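Fórum Flitska › Células e manipuladores › Manutenção
Tópico: Garra paralela, desvio lateral ao fechar em blocos moldados

tlaizer
Boas. Tenho uma célula pequena de manipulação, garra paralela Memton com câmara no punho. As peças são cubos com relevo nas faces e cantos arredondados. Ao fechar, o bloco desloca-se para a esquerda antes de assentar. Medi 0,6 mm com o comparador, repetível. A calibração da câmara foi refeita em maio e o erro de reprojeção está dentro do normal.

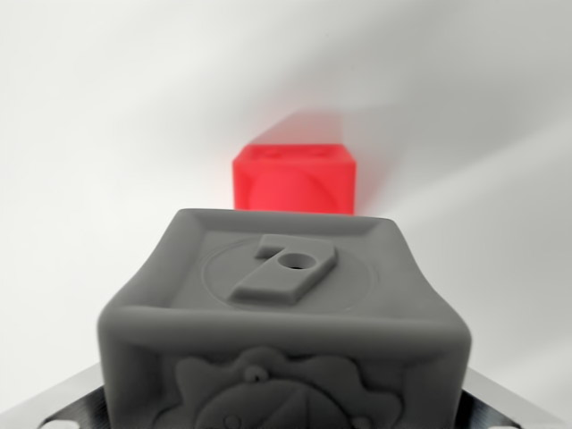

O programa fecha em dois tempos: aproximação rápida e depois força limitada a 6 N. Já reduzi a velocidade do segundo tempo e o desvio ficou igual. Dedos originais, sem alterações. Antes de desmontar queria saber se alguém já viu isto.
Tumaini Laizer

joar_o
Desvio repetível e sempre para o mesmo lado é sincronismo dos dedos. Na Memton os dois carros andam numa cremalheira comum com um pinhão ao meio. Se o pinhão ganhou folga, um dedo chega primeiro e empurra. Fecha sem peça, com um calibre de lâminas encostado a cada dedo, e compara.

a.quispe
Discordo, ou pelo menos começava por outro lado. Um pinhão com folga dá dispersão, não dá um valor fixo. Eu verificava o zero do TCP em relação ao centro real da garra. Se o TCP está deslocado, o robô posiciona-se fora do centro da peça e a garra corrige por força bruta. O sintoma é o mesmo.

joar_o
Dá dispersão se a carga mudar de sentido. Com fecho sempre a partir da abertura total, a folga fica encostada ao mesmo flanco e o valor repete.

a.quispe
Aceito isso. Mesmo assim o TCP verifica-se em dez minutos e sem chave nenhuma: roda o punho 180 graus e repete a pega. Se o desvio acompanhar a garra, é da garra ou do TCP. Se ficar fixo na mesa, é da posição ensinada ou da visão.

tlaizer
Feito. O desvio acompanha a garra. Sem peça, com as lâminas, o dedo esquerdo chega atrasado. Abri a tampa: pinhão sem desgaste visível, mas um dos parafusos do carro esquerdo rodava com a mão. Limpei, trava-roscas médio, aperto ao binário da ficha.

Aproveitei e mudei as almofadas de contacto. O fornecedor (Idholm) tem umas pretas, em degraus, com a mesma furação.
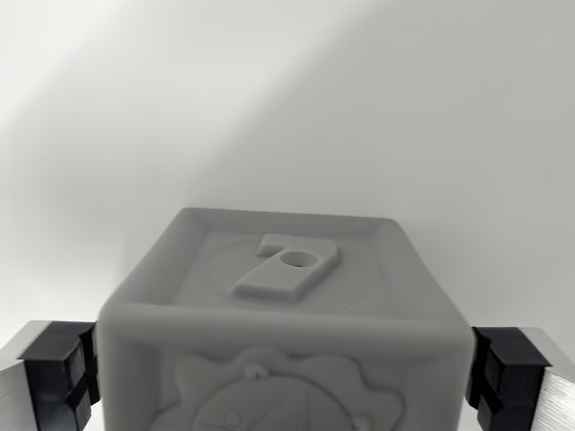

Depois disto refiz o zero da garra com os dedos encostados e voltei a ensinar o TCP. O desvio está abaixo do que consigo medir com o comparador que tenho. Falta correr ciclos suficientes para confiar.

gunvor.dalen
Duas coisas. Primeira: mudar as almofadas e apertar o parafuso na mesma intervenção deixa-te sem saber qual das duas resolveu. Segunda: com faces em relevo, confirma a altura de pega. Se a almofada apanhar o relevo em vez da zona plana, o bloco roda um pouco ao fechar e isso aparece na câmara como translação.

tlaizer
Tens razão na primeira. Quanto à segunda, a altura ficou ajustada para apertar perto do topo. Vou subir mais um pouco e comparar.

ivar_h
Para registo, numa célula quase igual na Wanigasekara o mesmo parafuso voltou a soltar-se ao fim de cerca de 2000 ciclos, com trava-roscas. O furo tinha restos de óleo. Desengordurar macho e fêmea e deixar curar antes de pôr a garra a trabalhar — 24 horas, sem atalhos. Marca também a cabeça com verniz, assim vês logo se rodou.

joar_o
E apertar os dois carros, já agora. O direito levou as mesmas horas de serviço.

tlaizer
O direito estava bom mas levou o mesmo tratamento. Verniz posto nos quatro parafusos. A garra curou de um dia para o outro e arrancou às 9h. Paragem ao ciclo 1302 para inspeção: marcas alinhadas, folga igual nos dois dedos. Repus as almofadas antigas durante uma série curta, como a Gunvor sugeria, e o desvio não voltou. Era o parafuso.

a.quispe
Guarda os valores das lâminas na ficha da célula. Na próxima vez tens com que comparar.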